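Cuaderno de taller, febrero, por la tarde

Hoy he seguido con el lote de copal que llegó de Jandgate. En la factura pone "ámbar joven", pero para mí es copal y así lo apunto en el registro. Son 300 gramos en piezas pequeñas, con bastante polvo dentro de la bolsa.

Prueba del agua salada: casi todas las piezas flotan, pero el copal también flota, entonces esta prueba sólo me sirve para quitar el vidrio y algunos plásticos. Prueba del alcohol: una gota en la cara de atrás, esperar, tocar con el dedo. La pieza 1049 se quedó pegajosa. La comparé con una cuenta del pedido de Gistari, que no cambió nada.

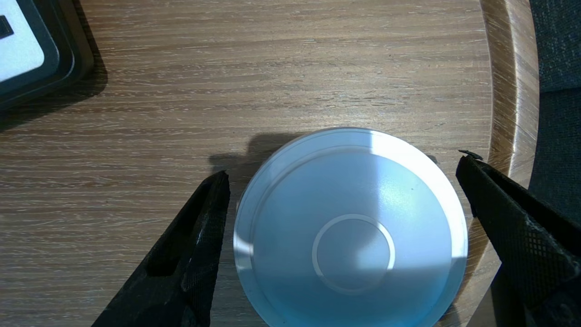 Lijado y pulido

He empezado con grano 300 y agua, después 800. En el copal hay que ir muy despacio, porque se calienta y la superficie se pone como goma. Con la cuenta de Gistari no tuve este problema. El paño de Valcárcel deja pelusa, no lo compro más.

Laiba Dogar me pregunta si podemos vender las pulseras como "calmantes". Le he dicho que no, en la etiqueta ponemos sólo el material y el origen. Falta cambiar el texto de las tarjetas antiguas, quedan 100 en el cajón.

Pendiente: repetir el alcohol con otras dos piezas del mismo lote y escribir a Jandgate por el nombre de la factura.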